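Section 4: Washing, Drying and Storing Your Nasten Cover Set

Read this section before you wash the covers for the first time. It applies to the Nasten two-seat and three-seat sofas and to the matching footstool.
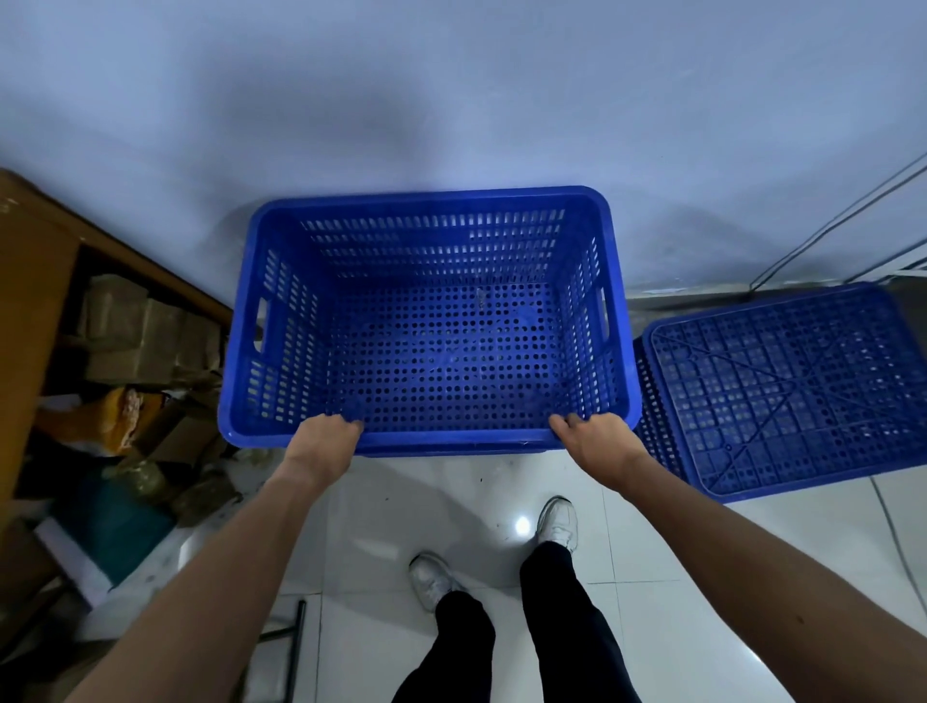 The seat and back covers come off for washing. The arm covers are fixed to the body with staples under the base and must be cleaned in place (see Cleaning the arms). The inner liners, which are thin white bags around the foam, stay on at all times.

Before you start

You will need:
A washing machine with a drum large enough for the load
Liquid detergent without bleach
A soft brush or a vacuum cleaner with a brush head
The zipper key from the parts bag (it looks like a small bent paper clip)
A drying rack or clothesline

If you have lost the zipper key, a paper clip will do the job. The zippers have no pull tab, so that they can't work open in use.

CAUTION: Check the label inside each cover before washing. Covers in the Hanrahan fabric are dry clean only. Water will shrink the backing and the cover will not go back on.

Removing the covers

1. Take the loose cushions off the sofa and vacuum both sides. Pay attention to the piping, where grit collects.

2. Stand a seat cushion on its front edge with the zipper facing up.

3. Hook the zipper key through the small hole in the slider and draw it slowly to the end. The zipper runs along the back and part of the way around both corners.

4. Fold the cover back on itself like a sock and ease the foam out. Do not pull on the liner. If the liner bunches, stop and push it flat with your hand before going on.

5. Remove the back covers in the same way. Back cushions are filled with loose fiber, so keep the liner closed.

6. Close every zipper and turn every cover inside out.

Note: The left and right seat covers on the three-seat model look alike but are cut differently. Each has a letter on the label, L or R. If the letters have faded, mark the labels with a laundry pen now. It is much harder to tell them apart once they are clean and folded.

Treating stains

Blot fresh spills with a white cloth. Work from the outside of the stain toward the middle and don't rub. For grease, put a few drops of liquid detergent on the spot, leave it for 5 minutes, and wash as normal. For ink or paint, test your cleaner on the inside of the zipper flap first.

Do not use stain sticks on the Bandent weave. They leave a pale ring that does not wash out.

Washing

Wash all the covers for one sofa at the same time, even if only one is dirty. Colors soften a little with each wash, and a cover washed alone will stop matching the rest. If your machine cannot take the full set, split it into two loads with the same detergent and the same program.

1. Load the covers loosely. The drum should be no more than two-thirds full.

2. Select a gentle program, cold water, low spin.

3. Add half the normal amount of detergent. Do not add fabric softener.

4. Run one extra rinse. Detergent left in the fabric draws dirt, and the seats will look gray again within weeks.

5. Take the covers out as soon as the program ends. Creases set quickly in wet fabric — a second rinse and spin is the only easy way to get them out.

Drying

Hang the covers inside out, out of direct sun, with the zippers closed. Pull the seams straight by hand while they are wet. Allow up to 16 hours indoors, longer in damp weather.

CAUTION: Do not tumble dry. Heat damages the coating on the back of the fabric and may warp the zippers.

Putting the covers back

Fit the covers while they are very slightly damp at the seams. They stretch more easily and dry to shape.

1. Turn the cover right side out and push out the corners.

2. Fold the foam in half like a taco, slide it in as far as it will go, and let it open.

3. Reach inside and line up the front corners first, then the back ones.

4. Hold the two sides of the zipper together ahead of the slider as you close it. Never force it.

5. Leave the cushions standing on edge overnight before anyone sits on them.

Cleaning the arms

Vacuum, then wipe with a cloth wrung out in cool water with a little detergent. Wipe the whole arm, seam to seam, to avoid a tide mark. Go over it again with plain water and let it dry.

Storing a spare set

Store spare covers clean and fully dry, folded with the outside facing in. Keep them in something that lets air through. A sealed bag traps moisture and the fabric will smell of it. Refold them along different lines twice a year.

Replacement parts

Covers, liners and zipper keys are sold singly. Give the model name, the fabric name and the letter on the label when you order. The older Ester covers fit the Nasten footstool but not the seats — the cushions are nearly an inch deeper. For anything not listed, write to Natália Gouveia in Parts.

Foam and fiber fillings are covered in Section 5.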